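**Dratside Supported Housing: Interim Report to the Acheampong Fund**

Reporting period: quarter ending December
Prepared by: Joyce Mbwambo, program manager

**1. Fit-out**

Work on the upper floor is complete. The old carpet was removed and the subfloor leveled before new flooring went down. Radiators in the east rooms were replaced under the Nornico contract. The building inspector signed off on the fire doors after one set of hinges was changed.

Furniture is being delivered in two batches. The first batch covers bedrooms and the shared kitchen. The second covers the laundry and the office, and is held at the Wudivby depot until the stair carpet is fitted.

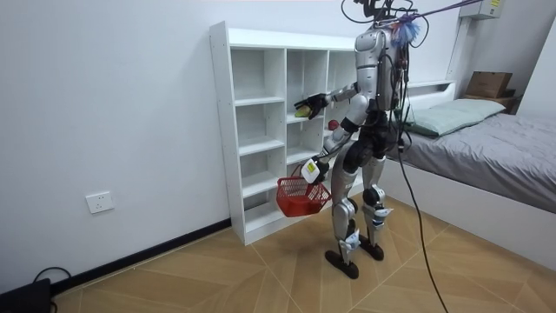 *Figure 1. Small bedroom with white walls, light wooden floor and tall open shelving unit.*

**2. Spending**

Shelving was budgeted at $900 per room and came in at $743. The difference has been moved to window locks, which were under-costed in the original bid. Paint and sundries stand at $400 over budget. No change to the total grant is requested.

**3. Referrals**

The county forwarded 57 referrals during the quarter. Screening continues. Incomplete medical forms remain the main cause of delay, and a shorter form is now in use.

**4. Open items**

- Water heater warranty: paperwork outstanding from Nornico.
- Night staffing: one post vacant, readvertised.
- Tenancy agreement: revised draft with the county for comment.

The second furniture batch will be reported under the next quarter's costs.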